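Speaker notes, student project evening, 8/7/23
Valter Sampaio (Nuno Leitão takes questions on the code)

Slide 1. Title only. Say who we are and that the project is called Lekumano. Don't explain the name, it takes too long.

Slide 2. What we said in the proposal. Read it out: "a shelf-tidying system for small shops". Pause. Then say that we have one shelving unit in a classroom and it has never been near a shop. The Vieira room has good even light and a flat floor. Shops have neither.

Slide 3. The numbers. 480 attempts logged over the term, 20 different objects. People will want a success rate. Tell them we changed what counted as a success halfway through, so I don't trust one figure for the whole term and neither should they. Nuno disagrees with me on this. Let him say so.

Slide 4. Wrist view. Leave it up for a while and let people look before talking.
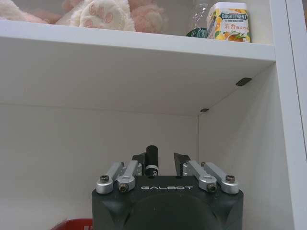

Slide 4: gripper at the shelf, black cylinder between the fingertips, upper shelf stocked.

Points to make while it is up:
The compartment is bare. Most of our placing runs used a bare compartment, and it flatters us. The shelf over it, with the soft toy and the box of Doublemint, is much closer to what a real shelf looks like, and we have hardly any runs with things packed like that.
Look at the gap on the right of the cylinder. A single still won't tell you if a grip is good, whatever the poster in the corridor says. Ask the room what they would want to measure. Wait for an answer, even if it's awkward.
The support pins under the board are small and dark. Nuno wants to use them as landmarks. I think the first unit with different pins will break that.

Slide 5. Software. Keep short. Zodine does the planning, our own script does the logging. Brightness is stored as 0 to 255 and we threw away anything blown out, so the hard pictures are missing from our own test set. Admit this before someone asks.

Slide 6. What we'd do in September. Crowded shelves first. One definition of success, written down before the first run. No new demo video until both are done.

Questions. If someone asks whether it could work in a shop: I don't know. If they ask about cost, pass to Nuno.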